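How Trees Write Their Own Diary

A tree can't move, talk, or keep a notebook. Even so, it keeps a record of every year it has been alive. The record is inside the trunk, in the wood.

Just under the bark of a tree is a very thin layer called the cambium. It is so thin that you would have trouble seeing it. The cambium makes new wood on its inner side and new bark on its outer side. Every year the trunk gets a little thicker because of this layer.

Where do the rings come from?

In places with a cold winter and a warm summer, a tree does not grow at the same speed all year. In spring there is plenty of water, and the tree grows fast. The wood it makes then is light in color and has large cells. Scientists call this earlywood. Later in the summer growth slows down. The cells are smaller, with thicker walls, and the wood looks darker. This is latewood. In winter the tree rests.

One light band and one dark band together make one ring. One ring is usually one year. If you find a stump with 20 rings, the tree was 20 years old at that height when it was cut. To count them, start in the middle and work out to the bark.

Wide rings and narrow rings

Rings are not all the same width. A wide ring often means a good year, with enough rain and sunshine. A narrow ring can mean a dry year, a cold summer, or a lot of insects eating the leaves. A tree that stands in the shade of bigger trees may have narrow rings for a long time. If one of the big trees falls, the rings can become wide again.

Theresia Frei studies old trees in the forest above the village of Saser. She does not cut them down. She uses a hollow tool called an increment borer, which is turned by hand and takes out a thin stick of wood, thinner than a pencil. The stick shows a slice of the rings. "The oldest one I have measured had five narrow rings in a row," she says. "Those were five hard summers."

What happens when a log is sawn?

When you cut straight across a trunk, the rings look like circles. When a sawmill cuts a log the long way into boards, the saw slices through the same rings from the side. Now they show up as lines. This pattern is called the grain.

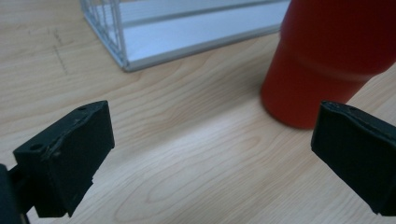
The lines depend on how the saw goes through the log. A cut that passes near the center gives lines that are nearly straight. A cut closer to the outside gives curves, arches, and long pointed shapes. Woodworkers choose one or the other depending on what they are making.

Knots are places where a branch grew. As the trunk got thicker, it grew around the bottom of the branch. When the board is sawn, the branch is cut through too, and it shows up as a round or oval spot. The grain bends around it.

Try it yourself

Find something wooden at home, such as a door, a shelf, or a cutting board. Lay a sheet of thin paper over it and rub gently with the side of a crayon. If the wood is rough enough, the grain will appear on the paper. Unpainted wood works best.

Words to know

Cambium: the thin layer that makes new wood and new bark.
Earlywood: light wood made in spring.
Latewood: darker wood made later in the growing season.
Grain: the pattern of lines in a piece of wood.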